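Household batteries do not belong in the trash

Derness collects glass and paper at the curb, yet it still asks residents to drive spent batteries to a single depot in Hesau. Last year 3000 households used it. The Council should place a collection box in every public library before June.

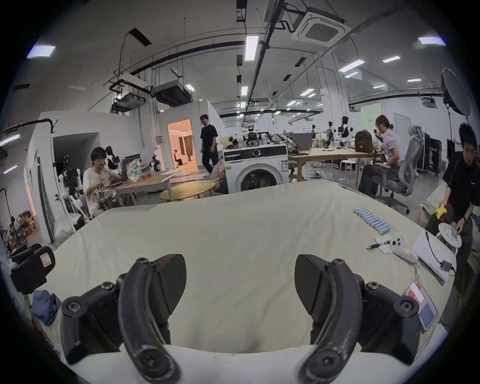 Light blue batteries on a cloth-covered table.

Cost is the usual objection. The Usari district runs 109 boxes under one hauling contract - a modest line in its budget - and Derness could join that contract at renewal.
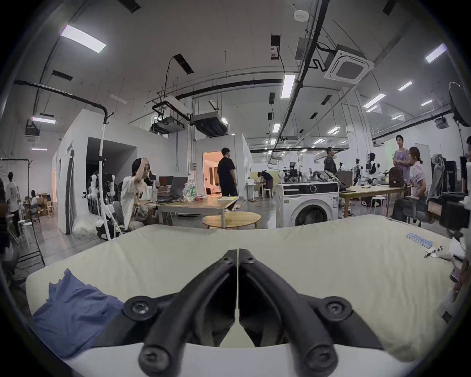
What the Council should decide

Funding for 300 days of service would allow a fair review.

Ditte Briem
Derness Civic Forum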